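August was supposed to be the month I did the closet properly, and so far I've managed one rail and half a shelf. But the hangers! I finally tackled the hangers. I had four kinds jammed in together, all hooking onto each other, so every shirt came out with two friends.

The plan was to pull everything, dump it on the white table and keep only what I like using.

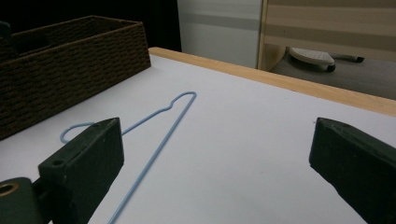 *One of the thin blue wire ones, next to the brown woven basket.*

I know wire hangers get a bad rap, but I'm fond of the blue ones - they take up no room at all and they're fine for T-shirts. Sweaters go folded now, end of discussion. The chunky ones from Grudholm are off to the thrift store (sorry, Grudholm, you ate my whole rail).

Next up is the scarf shelf, and I'm already dreading it.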